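To: Nutden Allotments and Growers list
Subject: Re: Water troughs on the lower plots

On the list earlier, the Clisley end wrote:

> We have had two dry springs running and the troughs on our side were
> down to the bottom by mid-morning most days. Has the lower site made
> any decision about tanks? We would rather buy the same sort so that
> the fittings match. Also, is the path by the hedge going to be
> closed while the pipe goes in?

Thanks for this. I've put what I know below, and anyone who was at the site lunch can correct me.

We are going for the Cindis tanks, the 1,000 litre ones, two of them, one by the shed and one at the bottom gate. The quote was £595 for the pair with taps, and delivery is on top. There was a cheaper one at £567 but the taps were plastic and the lid didn't lock.

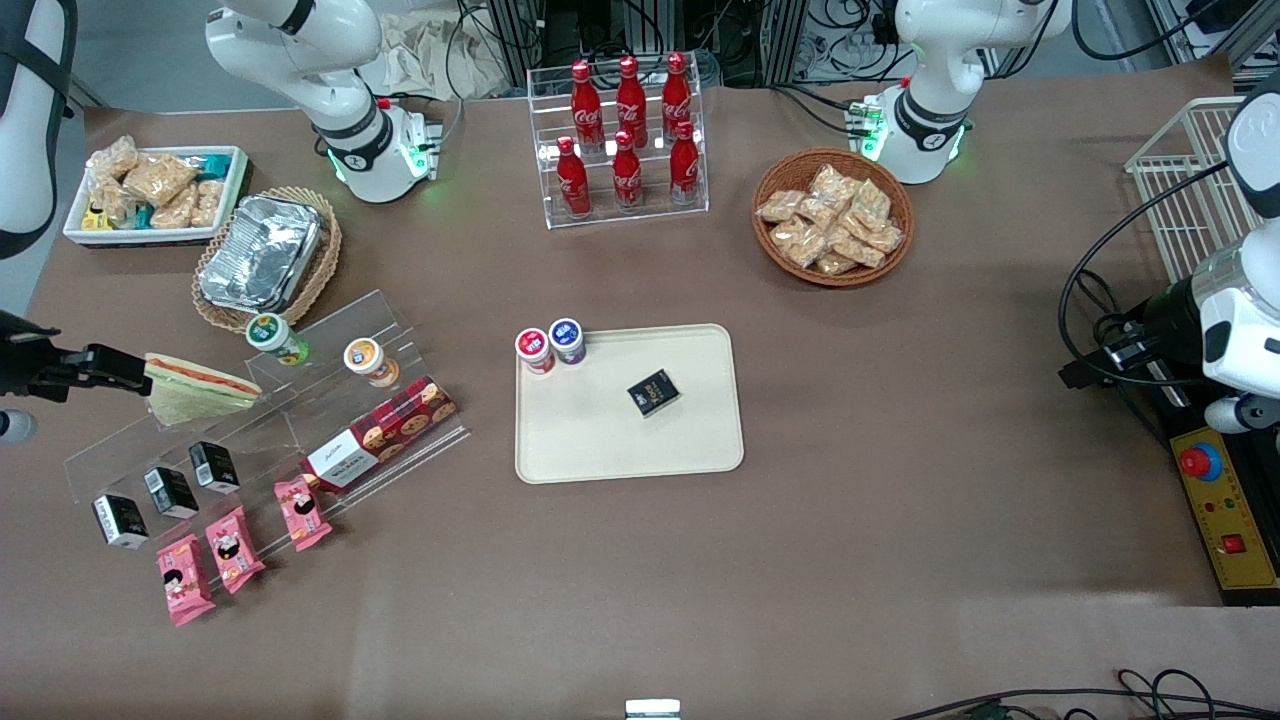
Will plot holders still be able to use hosepipes once the tanks are in?

Only from the mains tap at the top, and only before nine in the morning. The tanks are for cans.

The path by the hedge stays open. The pipe is going down the other side, between the compost bays and the old rhubarb, so plots on that row will lose a strip at the front for a few days. If you have anything planted right up to the edge there, please lift it before the digging starts in October. Leeks can probably be left, as the trench stops short of them. 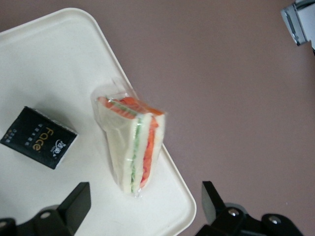

The other thing is the guttering on the shed. It has come away at the back corner again and most of the rain off that roof goes straight into the nettles. I have two new brackets and a length of downpipe, but I need someone to hold the ladder. An hour would do it. Without the gutter the shed tank will only fill from the mains, and we pay for that.

On fittings, the Cindis tap is three-quarter inch, so your existing hose tails at Clisley ought to go on with a washer. I'd measure one first - ours were a mixture. 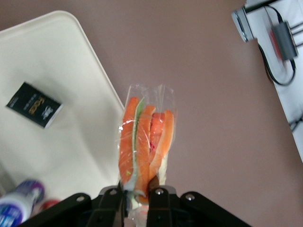

Nutden, September 26, 2024

Seed order: the Sakai list has gone round and I have had over 200 packets asked for so far, mostly broad beans and winter salads. If yours isn't in, send it to me off-list with your plot number. Please don't put money through the shed door, it gets damp. Bank transfer or hand it to me.

Onion sets are separate and I haven't had prices yet.

Plot 14, lower site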